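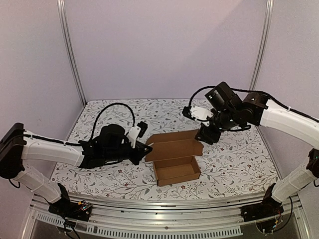

A caixa de encaixe sem cola é apresentada nos catálogos como solução resolvida: chega plana, dobra-se, fecha e, no fim, vai para o papelão. O nosso projeto partiu da suspeita de que a parte do meio está mal contada. Um cliente que recebe uma pilha de planos de cartão não recebe caixas, recebe trabalho por fazer, e esse trabalho não entra no preço por unidade. Quando a caixa castanha está armada e aberta em cima do tampo de folhagem, com a tampa levantada, parece um objeto simples. Passámos um semestre a tentar perceber quanto custa chegar a esse ponto e se as vantagens anunciadas resistem a uma utilização normal.

1. Enquadramento

O trabalho foi feito no âmbito de Projeto II, curso de Design de Produto, Instituto Skornstead, fevereiro de 2019. O enunciado pedia a avaliação de uma embalagem existente e uma proposta de melhoria. Escolhemos o modelo B da Brekach, uma caixa de cartão canelado castanho, sem impressão, vendida a pequenas lojas que expedem pelo correio. A ficha comercial promete montagem «intuitiva» e não explica a palavra. A encomenda mínima é de 3.000 unidades, o que nos pareceu muito para quem ainda não sabe se gosta do produto.

Convém dizer desde já que a equipa não era imparcial. Dois de nós tinham trabalhado em armazém e já traziam má opinião deste tipo de caixa. Tentámos compensar isso definindo os critérios antes de abrir o primeiro maço, mas não garantimos que tenha chegado.

2. O plano

Antes de dobrada, a caixa é uma só peça, com um painel central comprido e uma aba mais larga numa das pontas. Toda a montagem depende das linguetas e dos recortes nas margens, e ainda de duas ranhuras estreitas na aba da frente. Os vincos vêm marcados, mas de forma ténue. Com luz de teto difusa vimo-los mal, e mais do que uma pessoa começou por dobrar a aba para o lado errado.

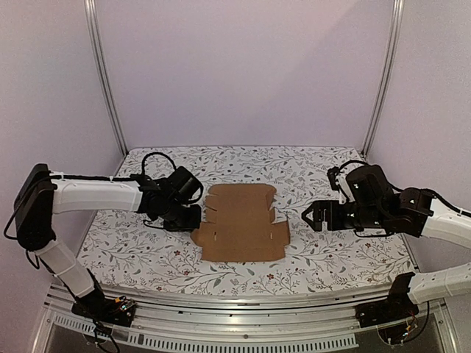
O erro tem consequências, porque o cartão canelado guarda a memória da primeira dobra. Uma aba vincada ao contrário volta ao sítio, mas nunca fica com a mesma firmeza, e a lingueta correspondente tende a sair da ranhura quando se pega na caixa por cima. O fabricante não fala disto. Na ficha, o desenho mostra cinco passos limpos e umas mãos que nunca se enganam.

Também não encontrámos no plano qualquer indicação da face interior. Um ponto, uma seta ou uma letra bastavam. Perguntámos à Brekach se havia razão para a omissão e a resposta remeteu-nos para a mesma ficha.

3. Método

Montámos e desmontámos 146 caixas, em 4 sessões, na oficina do instituto. Registámos em cada uma o tempo de montagem, os enganos na ordem das dobras e o estado das linguetas no fim. As sessões seguiram o mesmo guião: plano pousado no tampo, face lisa para cima, nenhuma ajuda até a pessoa desistir ou terminar.

Há fragilidades no método que não vamos esconder. O tempo melhora muito com a prática, e como participaram sempre as mesmas pessoas, a última sessão mede sobretudo o hábito. Um lojista que arma três caixas por semana estará sempre mais perto da nossa primeira sessão do que da última. Além disso, o estampado do tampo, cheio de ramos finos e florinhas vermelhas, não ajuda a ler os contornos do cartão em fotografia. Para medir recortes, um fundo liso teria servido melhor, e só o percebemos quando as imagens já estavam no relatório intermédio.

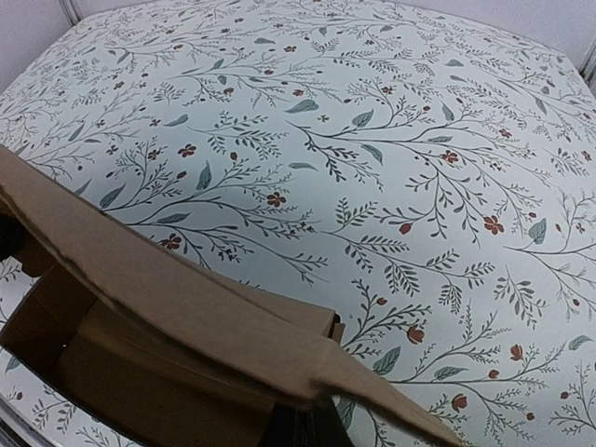

Figura 3 — Estampado do tampo visto de perto.

4. O que encontrámos

A montagem é possível sem instruções. Nesse ponto a Brekach tem razão, embora «possível» e «intuitiva» sejam coisas diferentes. A ordem certa obriga a levantar primeiro as laterais e só depois a frente; quem começa pela frente — e é por aí que a forma convida a começar — tem de recuar.

As linguetas são o ponto fraco. Em 7 caixas, pelo menos uma rasgou logo na primeira montagem. Pode parecer pouco. Para quem compra à unidade será um incómodo menor; para quem faz a encomenda mínima já é cartão deitado fora antes de ter servido, e a conta da sustentabilidade que vem no folheto não o desconta.

Quanto à reutilização, o folheto fala de uma caixa «para muitas viagens». À terceira montagem, os encaixes do nosso lote já tinham folga visível. Não fizemos ensaio de queda nem de compressão, por falta de equipamento, e por isso não afirmamos que a caixa seja insegura no transporte. Afirmamos que fecha pior. Experimentámos ainda a simulação de dobragem da Meltevus, que nos foi recomendada na revisão intermédia: dá encaixes perfeitos em todos os ciclos, porque trata o cartão como uma folha sem espessura. Deixámo-la de fora das conclusões.

5. Proposta

A nossa alteração é modesta. Arredondámos os cantos interiores das ranhuras, alargámos ligeiramente a base das linguetas e acrescentámos um número gravado em cada aba, pela ordem de dobragem. Cortámos as maquetas à mão, com bisturi, pelo que a comparação com um corte industrial é injusta nos dois sentidos. Os números reduziram os enganos. Sobre os cantos arredondados temos menos certezas: as maquetas rasgaram menos, mas também foram manuseadas por quem as tinha cortado e sabia onde não puxar.

Falta repetir o ensaio com pessoas de fora do curso e com um lote cortado em máquina. Até lá, a proposta deve ser lida como hipótese de trabalho.

Projetos > Design de Produto > Projeto II > Embalagem
Início Cursos Oficinas Relatórios Contactos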